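Ganside, July. Giang Chu got off the ferry late -- bag wet, one shoe worse. 157 steps up to the house. Her aunt had the key, her aunt was asleep.

So she sat. Ate the last plum. Thought about Urnau, the letter, what he'd wrote on the back of it.

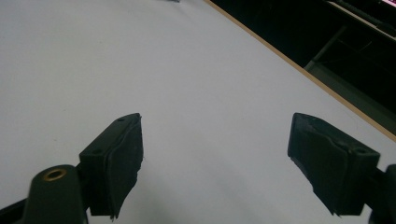
Pale tabletop, a small bluish-gray thing far off.

At 7 a light came on. "You're Lại's girl," the old woman said thru the screen. Not a question.

"Her granddaughter."

"She left in 1970. Owed me a coat."

Giang had the coat. Had carried it teh whole way, green wool, no buttons.

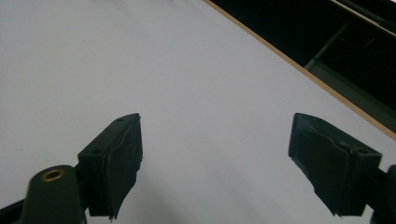

Wide white surface, nothing held.

The door opened. Soup on. Her aunt took the coat and checked both pockets first.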